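OK so Kinthorpe girls basketball. I have thoughts and a cold cup of coffee, let's go

Losing Rochelle Baptiste to graduation was supposed to sink them. Then they go and hang 15 threes on Dunmont!! In Dunmont's gym!!

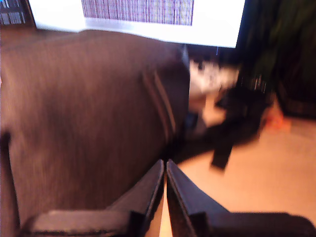 And the bench — my goodness, the bench. Leilani Holloway barely played last year and now she's guarding everybody's best scorer.

Coach Gilmartin still won't press after a made free throw and it makes me nuts, but fine, they're winning

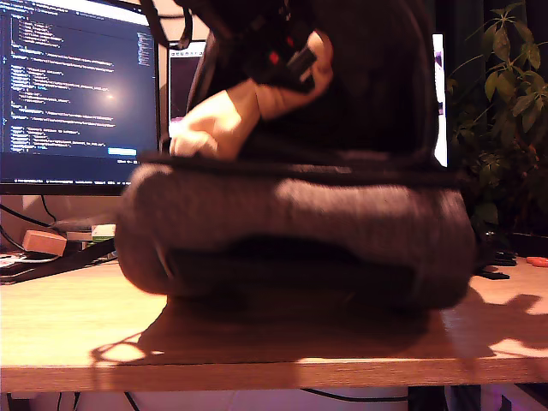
Lucinda Brannigan
30/12/2021
Bellamy is next and they're tall. Like, really tall. I'd start Alcantara and make them run all night

Tickets at the door, I'll be behind the home bench yelling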